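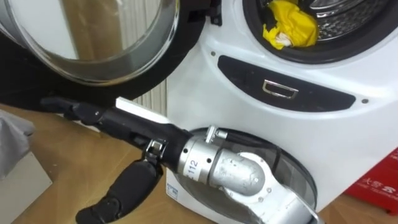

*Open day, Rernden: one yellow item, one hand, one open door.*

The invitation from Pivura had promised light refreshments, and I'd driven 338 kilometres on the strength of it. There was a jug of water. There were 29 of us in socks, lined up along the hallway, because somebody had decided the floor mattered.

"It's learned from 3,547 loads," said the young man from Emosari, who had come to translate the engineers into English. They were already speaking English.

"Whose loads?" asked the woman beside me. He wrote that down.
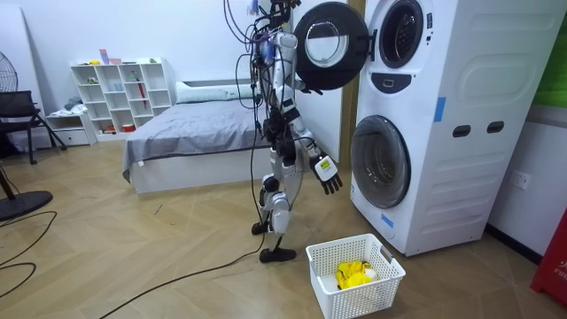 I've been married twice and have opinions about laundry. My first husband believed in a single setting, and my second believed the basket was a piece of furniture. So I watched the thing with its black hand up at the top door and felt something close to respect. It had gone to the machine on its own two feet, or near enough, trailing cable like a bathrobe. The basket was on the floor right in front, where either of my husbands would have stepped over it.

"Does it do colours separately?" I asked.

The young man conferred. "That's planned for January," he said.

I took a brochure and went to find my shoes.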